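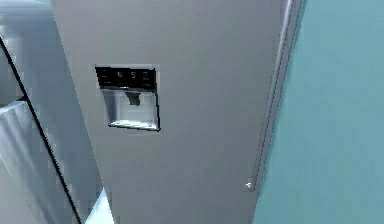

Compte rendu de la réunion logistique et service après-vente

Plerkow — juillet, de 14 h 00 à 15 h 40

Présents : Sheyla Huaranga (présidence), Anselmo Huamán (entrepôt), Rohani Simanjuntak (service clients), Jhosep Muñoz (achats, rédaction du compte rendu)
Excusé : Refugio Ponce (atelier)

1. Approbation du compte rendu précédent

Approuvé sans modification.

2. Délais d'expédition des autolaveuses

Anselmo Huamán présente l'état des commandes. 153 machines sont parties depuis la dernière réunion, dont 89 sur palette. Les modèles compacts quittent l'entrepôt dans les délais annoncés. Les autoportées prennent du retard à cause des batteries, livrées séparément par Udesano et montées chez nous avant l'envoi.

Sheyla Huaranga demande que le site distingue les deux cas. Le texte actuel promet le même délai pour tout le catalogue, et le service clients reçoit des réclamations à ce sujet.

Décision : délai affiché de trois jours ouvrés pour les compactes, de neuf jours ouvrés pour les autoportées. Rohani Simanjuntak rédige le texte et le fait relire avant mise en ligne.

3. Transporteurs

Le contrat avec Mirkside arrive à échéance. Le tarif proposé pour une palette avec hayon passe à 159 euros hors taxes. Jhosep Muñoz a demandé une offre à Šimek, qui ne couvre pas la Corse et facture la prise de rendez-vous en supplément.

Anselmo Huamán préfère garder Mirkside, dont les chauffeurs connaissent le quai. Sheyla Huaranga n'est pas opposée au renouvellement mais souhaite une durée de six mois au lieu d'un an.

Décision : Jhosep Muñoz négocie un renouvellement de six mois. L'offre de Šimek est conservée au dossier.

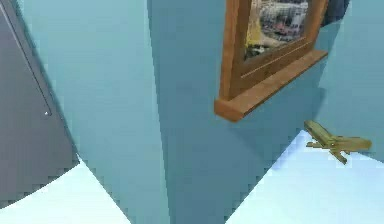 4. Retours et avaries de transport

Quatre dossiers sont ouverts. Trois concernent des suceurs arrière faussés, le quatrième un réservoir de récupération fendu. Dans deux cas, le client a signé le bon de livraison sans réserve.

Rohani Simanjuntak propose de joindre à la confirmation de commande une page expliquant comment contrôler le colis en présence du chauffeur. Accord de tous. Le remplacement du réservoir est pris en charge — 661 euros, pose comprise — et le dossier est clos.

5. Pièces d'usure

En l'absence de Refugio Ponce, le point est traité brièvement. Les lames de caoutchouc et les brosses rondes sont en stock. Les filtres de moteur d'aspiration manquent toujours. Jhosep Muñoz relance le fournisseur et transmet la date de livraison à l'atelier.

La question du kit d'entretien annuel est reportée à la prochaine réunion.

6. Divers

Anselmo Huamán signale que le second transpalette doit passer en révision. Il s'en charge.

Rohani Simanjuntak sera en congé deux semaines. Les appels seront renvoyés vers l'atelier le matin et vers les achats l'après-midi.

Prochaine réunion : même salle, 14 h 00. La date sera communiquée par courriel.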